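Towels. Fold, roll, store, stop fighting the closet
Sat 2 November
By Orysia Bilyk

Got asked again how I get bath towels to fit the narrow shelf. So, everything in one place, quick, I have soup on.

First thing. Fold somewhere flat and big. Not the bed, the bed is soft and everything slides into the dip in the middle. Not your knees. A table with a cloth over it is best, felt or an old blanket, anything with a bit of grip so the towel doesn't skate around on you. Clear it first. All of it, the mail too.

Terry is forgiving, which is why people get lazy with it. Half-folded bundles go on the shelf, look okay for a day, then the fat end leans over and takes the neighbors with it. One end bulky, other end flat = bad stack. Pull it apart and start over, takes less time than poking at it.

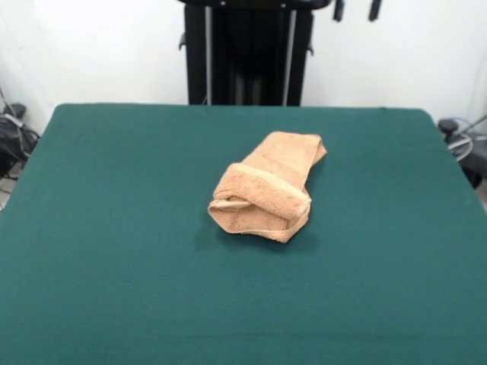
Ocampo, November. The flat woven strip near the end of a bath towel is your ruler. Most of mine have one. Line it up with the table edge before you make the first fold and the rest goes straight. If the strip runs off at an angle once you're done, you started crooked, and no amount of patting fixes that.

My order, for a regular bath towel:

Shake it hard, twice. Lay it out with the strip toward you. Smooth from the middle out with the flat of your hand, not fingertips. Long side to the middle, other long side over it, so thirds. Then in half, then in half again. Fold side faces out on the shelf, edges to the back. Done.

My shelf is 13 inches deep and thirds works. Deeper shelf, 18 or so, just do halves. Measure the shelf before you refold the whole closet, I didnt and had to do all of it twice back in July.

Small square ones: halves, halves, stop. Don't roll them, they unroll.

Corners. A corner that flips up and curls back on itself will stay curled if you fold over it. You get a lump, the lump gets pressed in, next time it curls in the same spot. Before any fold run your hand out to all four corners. Also if you pick the towel up by a pinch in the middle to move it, you get a tent and the whole lot drags crooked. Lay it out again after.
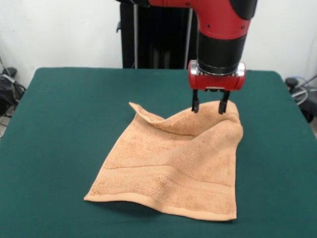
Two hands, two corners, lift, let it hang a second, lay it back down away from you. Sounds fussy. It's one movement once you have it.

Crisanto Espiritu wrote in to say he folds on top of the dryer while they're still warm. Fine if your dryer top is wide enough, mine isn't. He's right about warm though. Warm terry lies down better. If they've gone cold and creased in the basket, back in for a few minutes with one damp washcloth.

Other bits:

Skip fabric softener on towels, it coats the loops and they stop soaking up. White vinegar, half a cup in the rinse, every few weeks.

Pulled loop: snip it level with small scissors. Do NOT pull it, the row goes with it.

Towels that smell fine dry but sour when wet need a hot wash by themselves. Half load. Then dry them right through, the thick hem too, thats the part that stays damp.

Put clean ones at the bottom of the pile and take from the top, or you wear out the same two towels forever.

Old towels, cut the hems off and they dry faster as rags. Save one whole for under the dish rack and one in the car.

Guest set goes in a pillowcase, tied loosly. Keeps the dust off, and you can grab the lot in one go.

Folding cloth for the table: shake it outside after, terry sheds like a cat, especially new ones. Lint roller for what's left. Tape works too if you're out.

Next time sheets, the fitted kind, I know. Soup's boiling over.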